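Read the new Renwood "good practice" sheet for two-arm cells over coffee. 35 rules. I can defend 4 of them.

Rule 2 says log 1,000 clean cycles before you change the layout. Clean according to who? It never says. A block set down crooked on its plate — pass or fail?

Fedir Tkachenko says any standard beats none. Maybe. I've watched people tick boxes all April and still argue over what counts as a drop. 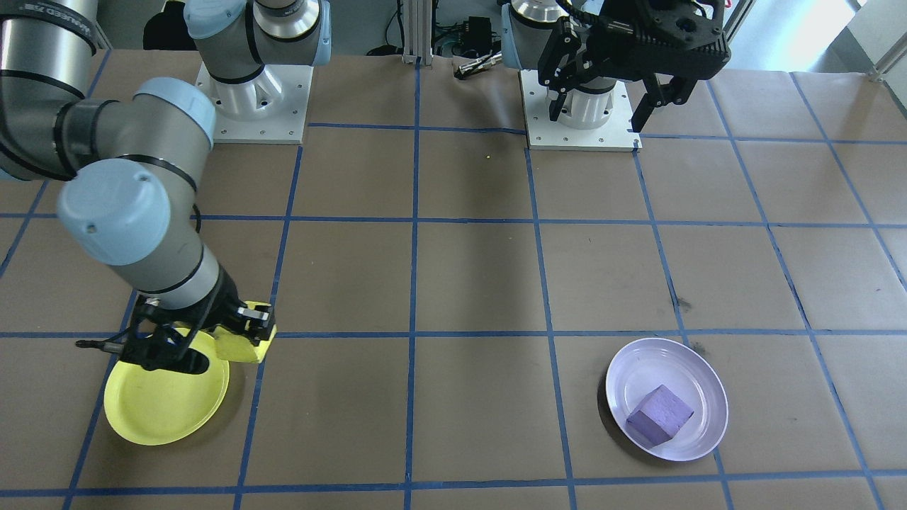

And the bit on floor tape says "mark zones clearly" and stops there. How wide? Checked by whom? Show me that page and I'll sign.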